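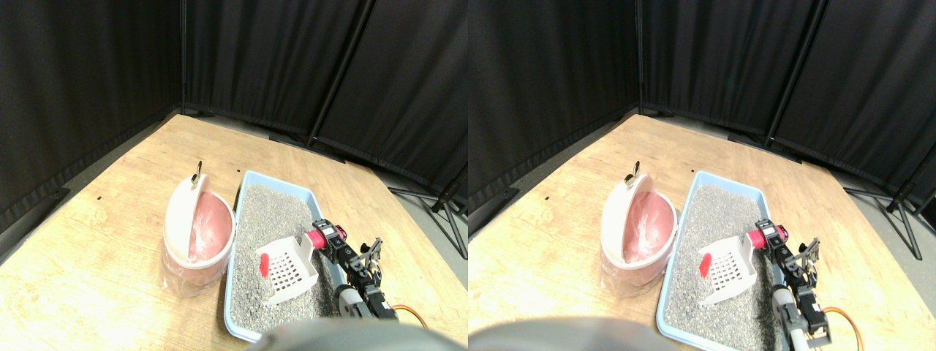 Can I cook straight from the recipes in this file?

Most of them, as long as you read the oven_note column first, because a lot of the cards were written for stoves with no numbers on the dial.

Menonham Recipe Cards, README
Last updated 10/03/2023

Hi! So this is my typed-up version of the recipe cards that used to live in the kitchen of the Menonham grange hall. There are 825 cards in the set, one per row, in a plain CSV you can open in whatever spreadsheet program you've got. I started typing them up because I wanted the green tomato pie and couldn't find it without tipping the whole drawer out on the counter, and then I just sort of kept going (my sister says this was predictable).

The green tomato pie is card 200, if that's why you came.

What's in the folder

cards.csv is the main file, and probably the only one you want.
words.txt is a list of old or local cooking words, with my best guess at what they mean.
fixes.txt is where I write down every change I've made since the first version.
README.txt is what you're reading.

The columns

card_id: a plain number. I numbered them in the order I found them in the drawer, so don't read anything into it. Cakes sit next to pickles.

title: exactly as written, spelling and all. If the card says "Choclate Sheet Cake," so does the file.

signed: the name on the card, if there is one, with everybody shortened to initials. The exception is Apolinar Palacios, who told me to use his full name and would be annoyed if I didn't. He wrote most of the bread cards and he's still tweaking them.

town: Menonham or Vemell, mostly. Blank means the card doesn't say. I didn't guess from the handwriting even when I was pretty sure.

ingredients: one long cell, items split with semicolons. I know, I know. I tried giving each item its own column and it got ugly fast, with the fruitcakes trailing way off to the right.

steps: the method, word for word. Some cards have no method at all, only a list of ingredients and "bake." Those are left as they are.

oven_note: anything the card says about heat. "Quick oven," "slow oven," "Kollby on high," that kind of thing. The Kollby was the big range in the old hall kitchen and it ran hot, so if a card mentions it, start checking early. I take 300 as my slow oven in Fahrenheit and it's worked fine for the custards.

my_notes: me talking. Skip it if you want the cards clean. Nothing in this column comes from the originals.

How I typed them

By hand, in the evenings, with the card propped up against the sugar canister. I did try a text reader on the neater ones and it turned every "tsp" into "top," so that was the end of that! After the first pass I went back through and read each row against its card a second time. Brackets mean I couldn't read something. [stain] means there's a stain over it, [?] means I can see the word and can't make sense of it.

Fractions are written like 1/2 and 3/4. Please turn off whatever your spreadsheet does to dates before you open the file, or you'll get the second of January cup of milk.

Things that are wrong or odd

Card 11 is two recipes. Somebody ran out of room on a relish and finished it around the edges of a ginger cookie. I've kept them in one row and marked where I think each one starts.

A few cards say "Mikuš cake" and I haven't worked out whether that's a person, a place or a brand of flour. They aren't even the same cake. One has poppy seeds and one is basically a pound cake with raisins. If your family made it, please write to me.

Doubles are kept. There are several versions of the same potato salad and people feel strongly about them, so I'm staying out of it.

The canning and pickling cards are old, and I wouldn't follow them for anything you plan to keep on a shelf. Look up a current tested method for times and acid. I typed them up for the flavors and for the names, which are great.

Using it

Go ahead and copy it, print it, sort it, make a booklet for your cousins. I'd like you to leave the initials as initials and say where you got it. Please don't sell it.

If you find a typo, check whether it's mine before you send it in. Tell me the card_id and what you think it should say, and I'll pull the card and look. I'm slow in March on account of seedlings, but I do get to everything.

Next up is the lid of the drawer, which has a frosting written on the inside in pencil.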